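Getting Through the Wash in a Shared Laundry
Posted 15/12/2018 by Theerawat Thammasiri
Filed under: Laundry, Cleaning

I have lived in flats with a shared laundry for 13 years and have picked up most of these habits by getting it wrong first. They work just as well with a machine of your own. Loads in kilograms are for dry clothes.

Before you go down

Sort at home, not on the laundry floor. I use two bags, one for towels and sheets and one for everything else, and I go through the pockets as things go into the bag. Tissues are the worst offenders. If one gets through, don't pick at the wet bits. Dry the load, take it outside and shake it.

Close zips and hook bras. Leave shirt buttons undone, as the pull of the wash works on the buttonholes. Turn dark jeans and printed T-shirts inside out.
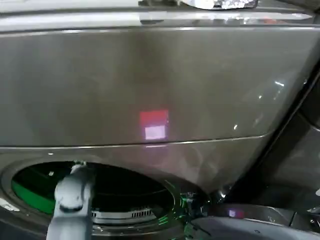
Measure the detergent. Most people use the full scoop for every load, and grey, stiff towels are the usual result. Our water is soft and I use half of what the packet says for a normal load. If your towels have already gone stiff, run them once on warm with no detergent at all and a cup of white vinegar in the softener drawer. Never put vinegar in with bleach.

I carry powder down in an old Milline jam jar with a line marked on the side in nail polish. It beats lugging the box down 16 steps, and there is nothing to leave behind.

Loading

A front loader should be filled loosely, to the point where you can still lay a hand flat on top of the clothes. Too small a load is a nuisance as well. One bath mat on its own will throw the drum off balance and the spin will cut out, so add a couple of towels to even it up.

Put socks and small items in first, towards the back. Check the fold of the rubber seal before you start and again when you finish – hair ties and coins end up there, and so does the odd baby sock.

Temperatures

Cold is fine for most clothes. I use 40 degrees for towels and tea towels and 60 for sheets if someone has been crook. Wool goes on the wool cycle or in a tub by hand, and gets rolled in a dry towel afterwards to press the water out.

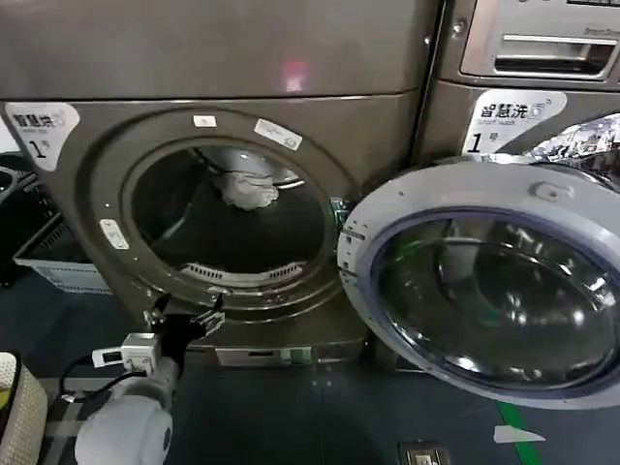
Set a timer on your phone for the length of the cycle. Clothes left sitting in a closed drum start to smell sour in a few hours in summer, and other people are waiting. If you do find somebody's finished load in the machine, give them 7 minutes before you shift it, and put it somewhere clean.

Stains worth treating first

Collars: a dab of dishwashing liquid, rubbed in with a finger and left while you sort the rest.
Blood: cold water only, then a bit of bar soap.
Cooking oil: cover with bicarb, leave for an hour, brush off, then wash.
Red wine: soak in cold water with oxygen bleach. Test coloured fabric on an inside hem.
Grass: methylated spirits on a rag, then wash as usual.

Drying

Give each thing a hard shake as it comes out. It takes a minute and saves most of the ironing. Hang shirts by the tail, trousers by the waistband, and jumpers flat over a rack. 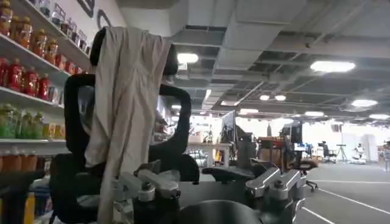
Linen and light cotton are best brought in slightly damp and ironed straight away. If they have dried out completely, sprinkle them with water, roll them up and leave them in a plastic bag for half an hour.

Indoors, leave a hand's width between items and open a window even if it is cold out. From September on I can get sheets dry on the balcony by lunch.

Leave the machine door ajar when you are done, and pull the detergent drawer out a little too. Once a month the drawer comes out completely and gets a scrub with an old toothbrush under the tap.

Next: getting candle wax out of a tablecloth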